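Handheld grippers: Vikis or Stondby for small flat parts?

lhegde
Posted 10:45
Hello all. I have tried two pairs of handheld grippers this November, the Vikis and the Stondby. The Vikis opens to 70 mm and is light. The Stondby closes more evenly but the cable is stiff, and it pulls at my wrist after 20 minutes. Which one would you keep for small flat parts?

tullell_fan
Stondby, no question. A stiff cable you can tape to your arm. Uneven fingers you cannot repair.

bangera3
I disagree. A tired operator makes worse recordings than an uneven finger. Did you test both with the same person?

lhegde
Yes, only me, 3 sessions with each. I must also say that thin rings are the most difficult for me, because the fingertips slide over them when the surface is hard.

tullell_fan
Then put a softer mat on the table and test again.

bangera3
A mat changes the task. If the robot will work on a hard board, record on a hard board.

lhegde
I agree with bangera3 here, so I stay with the white board and the six-compartment box.

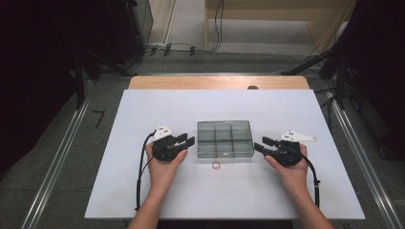
For the next round I will change only the fingertips, to a softer rubber, and keep the markers in the same place on both sides. If the slipping is less, I keep the Vikis.

tullell_fan
Still Stondby for me, but please post the numbers.

Lakshmi Hegde (lhegde)
I will do it.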